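Setting up your client gallery

Once the wedding photos are edited, this is the fun bit — your couple get to see them! Allow an evening for your first Nallell gallery. The second one goes much faster.

1. Sign in and choose New gallery. Give it the couple's names, spelt as they spell them.
2. Drag in your JPEGs, up to 100 at a time. Big days simply take a few batches.
3. Sort them into chapters. Ceremony, Portraits and Reception suit most weddings, and you can add as many more as you like.
4. Pick a cover photo. Try a few, because a wide one can look glorious on a laptop and lose its heads on a phone.

Note: chapters without a cover of their own borrow the first photo in them.

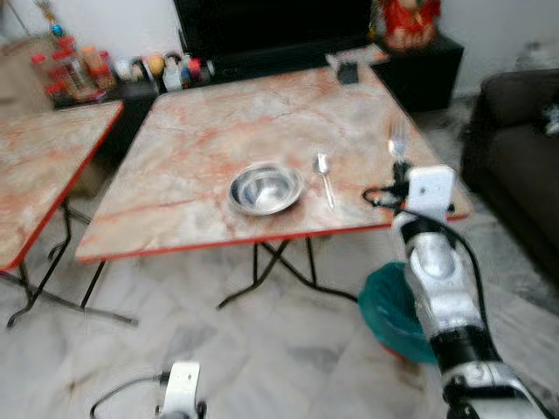 Photo: Mpho Magagula / Nallell

5. Set a password, then send yourself the test link and have a good click round.

Caution: deleting a chapter deletes its photos too. You have 3 days to restore them from the Bin.

6. Happy with it? Press Publish, and the couple's email goes out straight away.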